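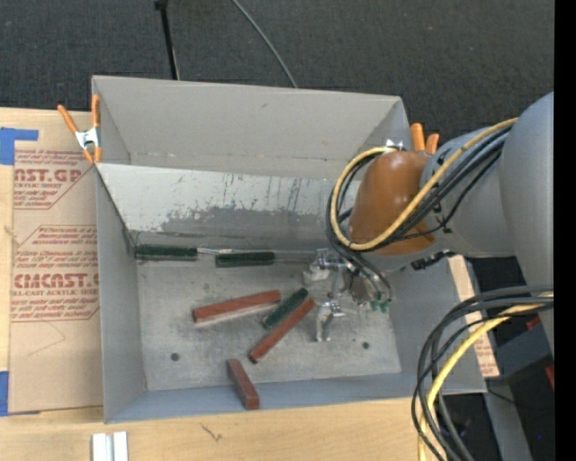 The bin at Condurville, with the arm over the red blocks.

Morfudd Rees had the hand controller and Genji Koyama had the log. They were on demonstration 263 out of 2000.

"Which one?" she asked.

"The red block by the front wall."

She moved her wrist and the arm followed a moment later. The silver fingers opened. On the side screen the block lay half up on the front wall, where it was hard to get under. She came at it from the left, touched metal, and backed off.

"Do you want to scrap it?" Genji asked.

"No. Leave it in. It should see somebody miss."

He wrote that down. The people at Bildale wanted clean runs only, and he would have to answer for it in November. Morfudd had sorted castings at Matine for most of her working life, and she had told Bildale on her first day that she missed all the time. You felt the edge and tried again. That was the job.

She tried again. The fingers closed on the short end of the block and it came up crooked. She held it there until it stopped swinging, took it over the right wall, and let go.

"Good," Genji said. "Screwdriver next. The left one."

"My hand's asleep."

"We can stop."

She put the controller down and rubbed her palm. The arm stayed where she had left it, fingers open. She thought of her father teaching her to tie a hook, his hands over hers, saying nothing, pulling the line through again when she got it wrong.

"All right," she said, and picked the controller up. "The left one."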